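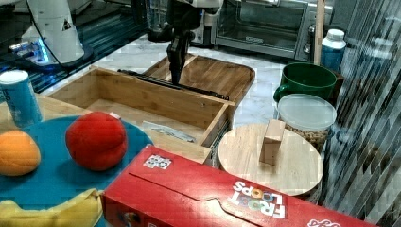
Kitchen bench at Wodwood, open day, two-fingered gripper over the open drawer.

Wodwood held its open day on a Tuesday in September. Drawer handling was the task shown. The Hinach controller ran throughout on the settings given in our last report. Visitors were admitted in 4 groups.

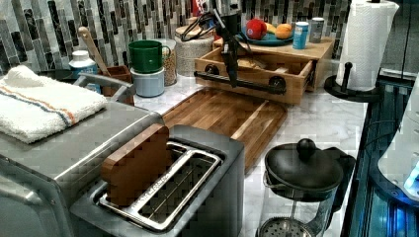 Rungrueang asked whether the log would be shared with partners before the next payment falls due. It will — the export holds 1,292 entries.

Skonent has checked 618 of these so far.
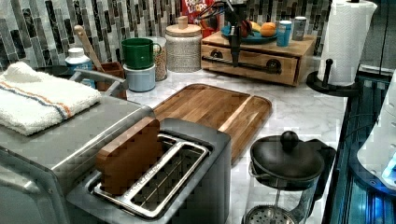
The remaining entries will be checked by the same method. Spend on the day was 4,000, charged to the demonstration line.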